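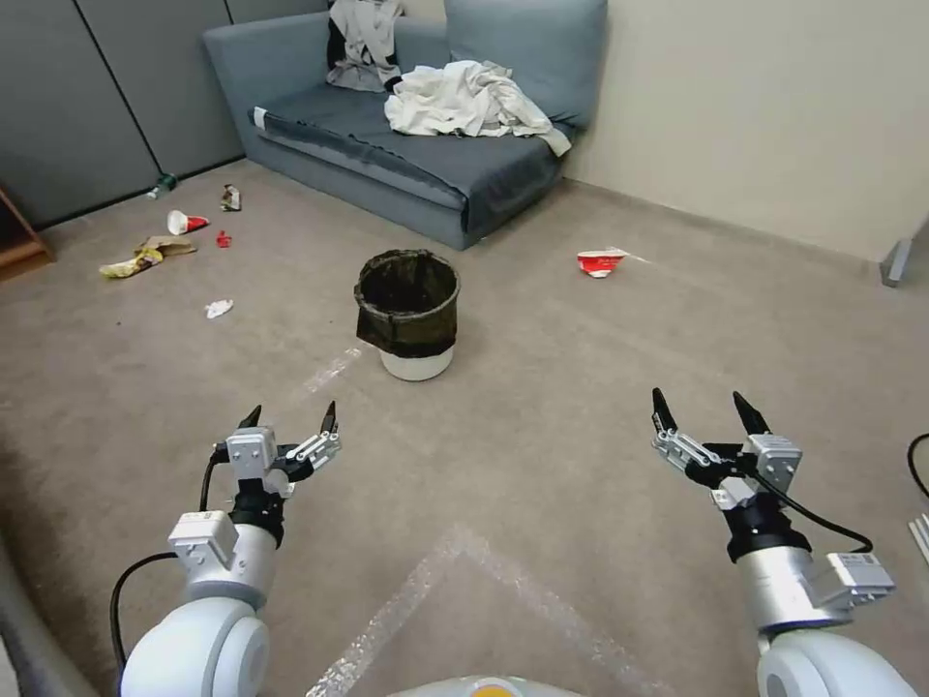
Duseo is a two-armed tidying robot developed in the Tundberg shared workshop by Uyên Bạch and Kiều Trình. It is meant for picking up light household rubbish and for handling the bin the rubbish goes into. Each arm ends in a gripper with two fingers that open and close in parallel. Most development takes place at floor level in a furnished corner of the workshop, with a sofa, a round bin with a black liner folded over its rim, and paper cups and food wrappers lying on the carpet. Strips of clear tape are stuck to the carpet as well.

Contents Background Construction Bin handling Software See also

Background

Bạch joined the workshop to repair a sewing machine and stayed on to use the metal lathe. Trình had already built a single-arm sorter there, called Cornis, which moved bottle tops between trays on a bench. Cornis could not reach the floor and was taken apart for its wiring. The pair began Duseo in September of the same year, working mainly on Tuesday evenings.

Construction

The arms were bought second-hand as a matched pair. The finger mounts were redrawn twice, the second time to make the fingertips easier to change. Cables run along the outside of the arms - an early attempt to route them inside was dropped after a connector broke. The parts list, kept in a ring binder at the workshop, has 42 entries.

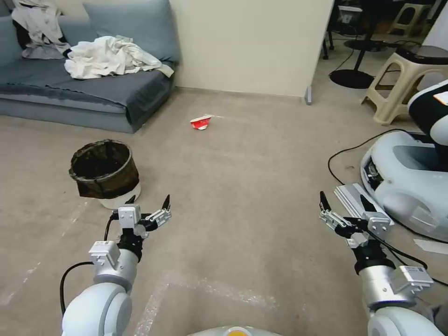 Can Duseo be built without a machine shop? Most of it can. The finger mounts need a drill press and a file, and the remaining parts are bolted together with hand tools. Only the adapter plates were turned on the lathe, and Bạch has since drawn a version that can be cut from flat stock.

Bin handling

Rigid bins gave little trouble in early trials. Lined bins were harder, as a loose liner changes shape whenever it is touched and a gripper that closes too high takes hold of plastic alone. The method now used brings one gripper to the side of the rim and closes it there.
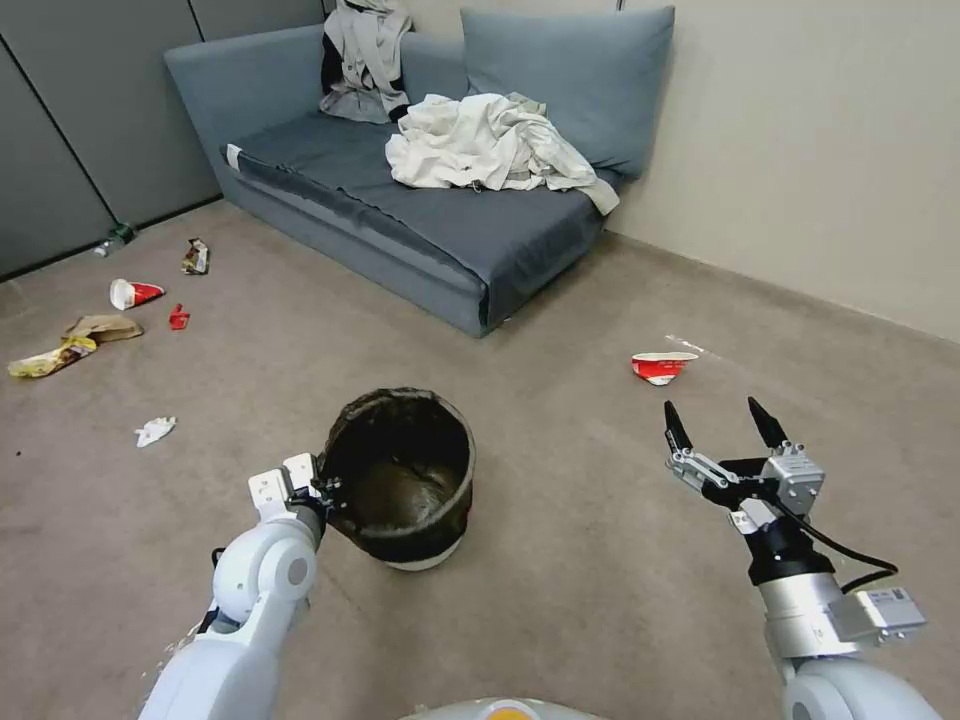 The other arm is left free for picking up. Grip force is set by hand before each run and kept low, since paper cups crush easily. Trials are recorded in a log, which stood at 2,056 entries when the bin routine was last rewritten. Of the final 47 in that log, 2 were stopped early, both for a snagged liner.

Software

The control program, Đào, was written by Trình. It stores each movement as a short named step, and steps can be reordered in a text file.

See also

Cornis (bench sorter)
Đào (control program)
Tundberg shared workshop
Parallel gripper
Adapter plate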